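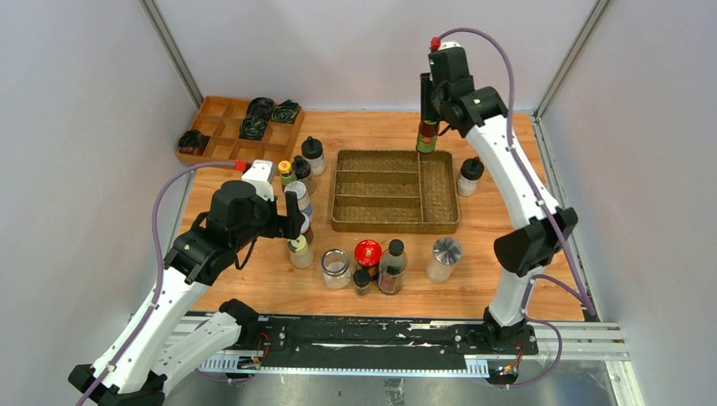 March
By Laurinda Morais
4 minute read

The equipment plan for the coming budget year has now been approved, and several readers have asked how the figures were reached. I have been responsible for the automation budget at Gostside for 2 planning cycles, and in both of them the largest error in the first draft was the same. We priced the arms carefully and treated everything near the arms as small change. A two-arm station for sorting pantry goods needs a rail that will hold both bases, a frame under the rail, a table, walls, cable management, and a stock of ordinary bottles and jars for the grippers to handle. The woven tray with its long compartments and the wooden box with its square cells also have to be bought, and they also wear out. In the first draft these items shared a single line called "sundries." In the approved plan they have a section of their own.

The station budget is now divided into capital equipment, fixtures, handling stock, and support. Capital equipment covers the arms, grippers, controllers, and mounting hardware. Fixtures covers the enclosure, the work surface, and lighting. Handling stock covers every object that is picked up, moved, or put away during a session. Support covers service visits, spare parts, and the hours our own staff spend on setup.

Handling stock deserved more attention than it received. We allow $90 per station per month, and that amount has been sufficient. The difficulty is in purchasing, because a jar with a wide mouth, a narrow sauce bottle, and a squat container with a metal lid come from different suppliers, and our ordering system was designed for fewer and larger orders. I have asked that the person running each station be permitted to buy stock directly, up to the monthly allowance, and submit receipts at month end. This was agreed.

On the arms themselves, we requested quotations from Zuvport and from Melnychuk. The Zuvport quotation was lower on the hardware but excluded the rail, the cables, and delivery. Melnychuk quoted a complete station, assembled and tested, with a lead time of 9 weeks. Once the missing items had been added to the Zuvport figure the difference between the two came to less than $1000, and we selected Melnychuk on the strength of its service terms. I would advise anyone comparing quotations to write out the full parts list first and send the same list to every vendor. We did this only on the second round, and it cost us most of a month.

Spare parts were the subject of some disagreement. My original proposal was to keep a full spare arm on the shelf. Our engineers preferred to keep spare gripper fingers, a spare wrist cable for each arm, and connectors, and to rely on the service agreement for anything larger. Their view prevailed - correctly, in my opinion - and the money released has gone toward a second set of fixtures. Cables bend every time an arm moves, and it was reasonable to treat them as consumable.

Floor space is the item I would still describe as unresolved. The station itself is compact, but a person must be able to reach the table from the front in order to reset the objects, and a service technician needs access to the bases at both ends of the rail. The Dedance building has one room that meets these requirements and one that nearly does. Facilities has been asked to price the removal of a storage cabinet from the second room. Until that price is received, the plan carries a placeholder, marked as such, and the second station will not be ordered.

The support section will be reviewed at mid-year. Staff hours are recorded weekly under a separate code, and station leads should continue to enter setup and reset time on different lines. Requests for changes to the fixtures list may be sent to me before the end of the month.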